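Compliant Insertion of Network Connectors with a Two-Arm Manipulator: Software Report

Group 10: Soo-ah Na, Dong-geon Yeon, Esther Shemweta
Supervisor: Settimio Farina
Submitted 25 January 2022

1. Scope

This report covers the control and perception software written for the patching task. The task is to take hold of an RJ45 plug, bring it to a port on a rack-mounted switch and push it home without exceeding a set contact force. Mechanical work, including the mounting of the arms, is covered in the separate report by Da-eun Chae and is mentioned only where it affected the software.

The code is split into two packages. Joment holds the motion layer: joint control, trajectory timing and the force limit. Nyaga holds the perception layer: port detection, plug pose estimation and the grasp check. The two exchange messages through a small state machine, which was written last and is the least tested part of the project.

2. Motion layer

2.1 Joint interface

The vendor interface accepts position targets only. To obtain compliant behaviour, Joment runs an outer admittance loop at 100 Hz. The loop reads motor current, subtracts a gravity and friction estimate, and shifts the position target in the direction of the remaining load. Stiffness is set separately for each Cartesian axis. During insertion the two axes across the port face are soft and the axis into the port is stiff.

The friction estimate was fitted per joint from slow sweeps in both directions. A single Coulomb term plus a viscous term was adequate for every joint except the wrist roll, where the residual depended on the direction of the previous move. A short dither before each insertion reduced this but did not remove it. 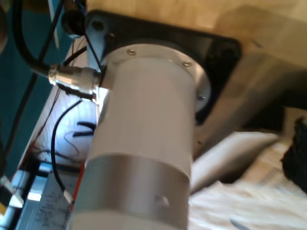
Figure 1. Cylindrical motor housing with flange, mounting plate and cable connector.

Connector and cable faults have to be told apart from contact. A dropped packet on the joint bus leaves the last current value in place, and the first version of the loop treated this as a constant external load, so the target drifted slowly away. Each reading now carries a counter. If the counter has not changed for three cycles the loop freezes the target and raises a fault.

2.2 Trajectory timing

Free-space moves are planned in joint space and retimed to respect velocity and acceleration limits. The last part of the approach is a straight line in Cartesian space. Blending between the two was the main source of early failures: the blend radius was larger than the clearance to the rack rails in some starting poses. The radius is now computed from the distance to the nearest collision shape.

3. Perception layer

3.1 Port detection

The switch face is found by matching a rectangle model to edges in the overview image. Ports are then located on a regular grid inside each block. Grid fitting was preferred to detecting each port singly, as a cable in one port often hides part of its neighbour. The training and tuning set contained 1755 images, all taken in the Tarnotlow laboratory under its normal lighting. Performance under other lighting is not known.
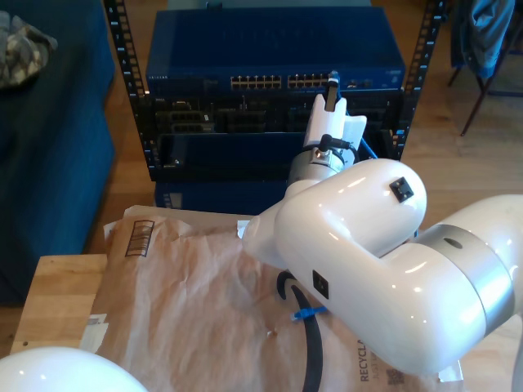

Figure 2. Arm at the rack, with the gripper tip just below the rightmost row of ports.

The arm hides a large part of the rack from the overview camera when it is extended. Port positions are therefore estimated before the approach and held fixed until the arm has retracted. If the rack is moved in between, the system has no means of noticing except through contact force. Esther Shemweta tested a correction using the wrist camera, but the calibration between the two cameras was not stable enough for it to be merged.

3.2 Plug pose and grasp check

The plug is segmented by colour in the wrist view and a box is fitted to the result. The box gives the lateral offset and the tilt of the plug relative to the centre line of the gripper. Tilt is the weaker estimate. The upper part of the cable is often bent, and when the segmentation includes too much of the jacket the fitted axis follows the cable instead of the connector body.
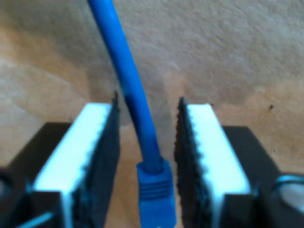
The mask is therefore cropped at the boot before fitting. The crop line is taken as the row where the width of the mask changes most sharply. Once the offset is below the threshold, the fingers close at low current and the pose is estimated again. A grasp is rejected if the tilt has grown during closing, and the state machine then returns to the open state and repeats the approach.

4. Results

The final evaluation used 106 insertion attempts with the software frozen at release Rinham. Failures were sorted by the state in which they were raised. The largest group was raised during the search motion, when the plug had touched the port face but had not found the opening. In most of these the logged tilt was close to the rejection threshold, which suggests the threshold is too generous.

The latch check was unreliable. It looks for a short drop in force followed by a rise, and at the present loop rate that event spans about 10 samples, some of which are lost in filtering. A pull test was added as a second check and is used for all the results reported.

5. Remaining work

The friction model for the wrist roll should be replaced with one that includes direction history. The camera calibration routine needs to be repeatable before the wrist correction can be merged. Dong-geon Yeon will continue with the state machine until April; the open issues are listed in the Joment repository under the tag "recovery".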